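The name that wasn't on the cover

By Sunita Abernathy
1 September 2021

When the Okafor Prize shortlist was read out in Jirkmont this spring, the English edition of The Salt Clerk was on it and the person who had written every English sentence in the book was at home, making dinner. Mayu Hirano had not been invited. She heard about the listing from a bookseller, who rang to ask if she would sign some copies.

Hirano spent over 158 days on the translation, working from a Japanese original that is short on plot and long on dialect. Her name appears on the copyright page and on the back flap, under the photograph of the author. It is not on the front cover, and it was not in the announcement.

She wrote to the publisher, Darkmont, and got a polite reply. She then wrote a letter to the Eveo Review, which printed it in full across two pages. Within a month 115 writers and translators had put their names to a second letter, asking the prize to change its rules.

"I was not after a party," Hirano told me. "I wanted them to say it was a translation. They'd printed quotes from my sentences and called it the author's prose."

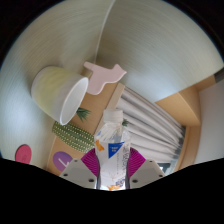
What the rules said

The Okafor rules are 37 clauses long and have been patched so often that the numbering skips. Clause 12 says a book must be "published in English". Clause 19 says the prize goes to "the writer of the work". Translations were let in nine years ago by striking out one word in clause 12. Clause 19 stayed as it was, and the whole sum has gone to the author each time.

Raed Masri chaired the judges this year. He says the panel never discussed it. They had 234 books to get through and the covers, for the most part, had been taken off before the parcels arrived. "We were reading typed sheets and bound proofs," he says. "I knew two of the six on the list were translated. I couldn't have told you by whom, and I'm not proud of that."

Masri is a novelist himself and has been translated into four languages. He has met one of his translators, at a railway station, for half an hour.

Darkmont's position is that it broke no agreement. The contract promised credit "in the customary places", and the firm says the customary places are where the credit went. It also says that its sales staff have long believed readers are put off by a second name on the cover, though it could not point me to any work on this and neither could the three other publishers I asked.

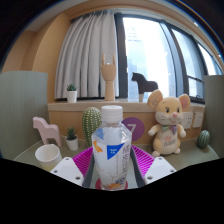

Publishers argue a good deal about type size, and the translator's credit tends to lose. On the back flap of The Salt Clerk it comes after the author's prizes, the author's home town and the web address. I read it with my glasses off, at the distance I would hold a book in a shop, and could not make it out. A water bottle gets much the same treatment: a big blue triangle and a splash of orange on the label for anyone passing, then a dense block of small print down one side. Hirano's contract is silent on size. She has since asked for a figure in points to be written into her next one, and Darkmont has agreed to it for the paperback, due in November.

The author's side of it

Keegan Mahuika, the agent acting for the author in English, was slower to take a side. His client does not give interviews and sent only a short statement, which said she had read Hirano's version twice and thought it funnier than her own.

Mahuika was blunter on the telephone about the money. A shared prize means a smaller cheque for his client, and a smaller commission for him. He thinks the split should be agreed between author and translator before a book is entered, and that the prize has no business setting it. He also thinks most authors would give a third if asked, and that in practice they are not asked.

There is some feeling in the other direction. The Eveo Review ran a page of letters after Hirano's, and a fair number were unfriendly. Several said that translators are paid a fee and know the terms when they sign. 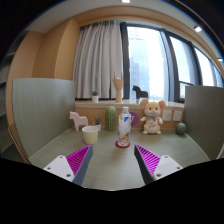

Dexter Lindqvist was among those who wrote in, and when I reached him he had not changed his mind. The fee is the fee, he said, and an editor may do as much to a book as any translator and gets no cover line either. He did think the prize should have said in its announcement which books were translated. Leaving that out was careless, in his view, and the easiest part of the whole business to put right.

The prize's trustees have now rewritten clause 19. From next year the translator must be named in all announcements and invited to the dinner. The money is still being talked about. The Salt Clerk did not win. Hirano is halfway through the author's second novel, which is twice as long and has, she says, a chapter in verse that she has been putting off.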